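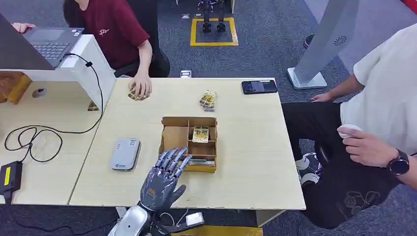 Group order FAQ: Lunarstead second mini album

Updated 14 Mar 2020

What am I ordering?
The new Lunarstead mini album, Orex. It comes in 2 versions, Day and Harbour. If you don't pick one in the form you'll get whichever we have spare.

Is there a difference in the songs?
No, the track list is the same. The photo book and the cover colour are different.

Does it come with a poster?
Only the first press does. We've asked for first press on everything ordered before the form closes. Posters are folded unless you pay for a tube.

How many copies can the group order take?
We capped it at 100. The January order for the single went over the limit and took ages to sort, so the cap is staying this time. If the form says full, put your name on the waiting list at the bottom of it.

Can I choose my photocard?
No. Albums are sent on sealed. If you want a particular member, use the trading thread once yours has arrived. Please don't ask us to open copies and check.

Do the albums count towards the charts?
Yes. We buy from Dravside, and they report their sales.

When do I pay?
There are two payments. The first is for the album and is due when you fill in the form. The second is for postage to your address, and we can't work it out until the box has been weighed. You'll get a message with the amount.

I missed the second payment. What happens?
Your album is held for a month. After that it goes to the waiting list and we refund the first payment, minus any fees.

Can I cancel?
Yes, until the form closes. After that you can sell your spot to another forum member, but tell us both usernames.

My album arrived with a dented corner.
Send photos of the parcel and the album within a week. We can claim for water damage and missing items. Dravside doesn't replace copies for small dents.

Will there be an order for the Oláh concert DVD?
Probably, once there's a release date. All we know so far is that it will have English subtitles. Watch the announcements board.

Where can I talk about the comeback itself?
In the Orex teaser thread, now on post 1158. Keep the orders thread for orders, and no leaks in either, please.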